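Checking a block-stacking policy before you believe the score

Step 1. Fix the seeds
Plavirton's default config draws new seeds on every run, and a lucky draw can look like progress. Set the base seed to 601 and run 100 episodes per checkpoint. 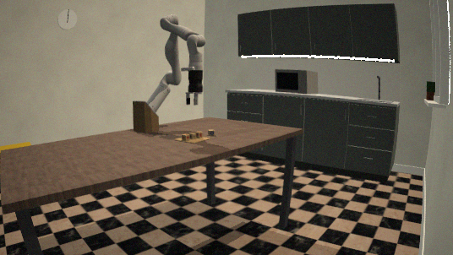

Success rates hide the easy starts. A reset that leaves the open fingers hanging over the table, close to the small blocks, tells you little about long reaches. Log the starting distance and report it — Ajith Thevar's August numbers left it out, and I don't trust them.

Step 2. Change the view
Rerun the same seeds from a second camera. If the score drops by more than 5 points, suspect that the policy has learned the background. Mark cubes on the mat and off it separately.

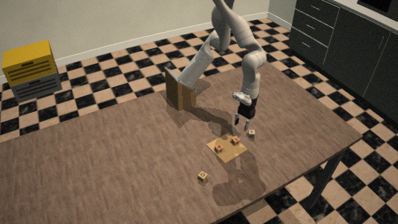 Step 3. Read the failures
Watch every failed episode at normal speed. Two people should label them without comparing notes. Remzi Kaplan and I still disagree on what counts as a slip.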